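Speaker notes, poverty measurement session
Folasade Tijani
2024-04-01

Slot is short. Keep the definitions brief and leave time for the district tables. Slides are numbered in the deck; notes below follow the same order.

## Opening

Start with the claim everyone in the room has already read: the regional statistics office says poverty in Mokard fell between the last two survey rounds. Say plainly that I am not accusing the office of making up numbers. The question is whether the two rounds can be compared at all.

My position: they can't, in their present form. The press release should have said so.

## Slide 2: what was asked

The earlier round used a diary. Households wrote down what they ate and bought over two weeks. The later round used recall, with one visit and one long list of items. Recall lists with more items tend to bring in more reported consumption. Higher reported consumption pushes households over the line without any change in how they live.

Read out the food section headings slowly. Fruit, tubers, grains, oils, meals taken outside the home. Fruit was one line in the diary form and is several lines in the recall form.

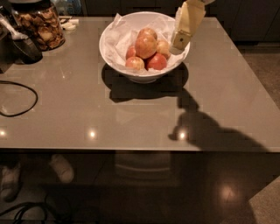

*Apples in a white bowl. Fruit items, recall form.*

Pause for the handout. People at the back will need the large-print copy.

## Slide 3: the line itself

The poverty line was updated with a price index built from markets in Clonport. Clonport is the port city. Prices there do not track prices inland, and the inland districts hold most of the rural sample. If inland prices rose faster, the line is too low for those districts and the count of poor households is too low with it.

Ask the office for three things:

- the item-level price series by district
- the date each series was last rebased
- the rule used when a price was missing

Our letter of October asked for all of these. The reply covered the second only. Do not read the reply aloud; it is in the handout.

## Slide 4: valuing what households grow

Home-grown food is a large share of rural consumption and has to be given a price. The office used the Clonport retail price. The Mathur district monitors used the farm-gate price, which is lower. Under retail pricing, a family eating its own harvest looks better off than it is.
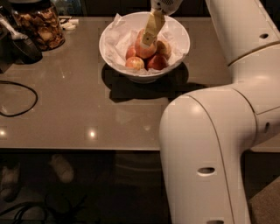
Units are the second half of this problem. The recall form lets a household answer in local units, and the interviewer converts to kilograms from a printed card. The card has one weight for a bowl. A bowl with five apples in it, as on the slide, is a perfectly clear answer to the person giving it, but the weight depends on the size of the fruit and of the bowl. The card allows for neither. In Mathur the monitors weighed the contents on a kitchen scale and recorded both figures. Recommend that this be done in every district, at least for a subsample.

## Slide 5: who was left out

Drellus camp was excluded from the later round on security grounds. It was included in the earlier one. Removing a displaced population from the sample lowers the measured rate. The footnote on this is on page 10 of the technical annex and does not appear in the summary or the release.

Stress this slide if time is short. It is the easiest point to check and needs no economics.

The rights issue follows directly. Food aid and school fee waivers are assigned by district rate. A district that drops below the threshold on paper loses its allocation the next budget year. People in Drellus have no vote on the method and were not asked the questions.

## Slide 6: requests

1. Publish the household-level file with identifiers removed.
2. Recompute the later round on a common item list and report both results.
3. Restore Drellus to the sample, or state the exclusion beside the headline rate.
4. Freeze allocation changes until the recomputed rate is out.

## If asked

"Do you have your own rate?" No. We have 2 districts with good data, which doesn't support a regional figure. Don't offer a range.

"Is this political?" Refer to slide 5 and the annex. Motive is outside what we can show.

"Who paid for the monitoring?" Member dues. Accounts are on the table by the door.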